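Gap opening up between two boards on my table top

Posted in Furniture and Repairs

I have a wood dining table from Olvera, ten years old. Since October there has been a dark line between two of the boards. I can get the corner of a sheet of paper into it in places. The heat is on most of the day now. Should I fill it or leave it alone?

galtalier_2056

Just put wood filler in it and sand. Takes 10 minutes. I did mine and it was fine.

Jarrah Wihongi

I would wait before filling anything. Boards shrink across their width when indoor air dries out, and a seam that shows in winter often closes up by summer. If you pack it with hard filler now, the boards will have nowhere to go when they swell.

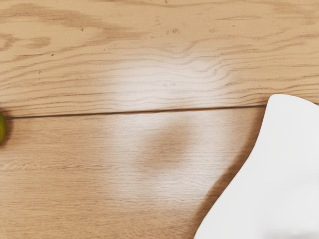 Get a cheap humidity gauge and keep it in the same room for a few weeks. If you are under 35 percent, run a humidifier and check the seam again in spring. Soft wax in a matching color will keep crumbs out until then, and you can pick it out later.

If the gap is still there in July, the glue joint has probably let go. That needs cleaning out, fresh glue and long clamps. A shop near me quoted $200 for it.

melura

Same thing on mine. Closed by May.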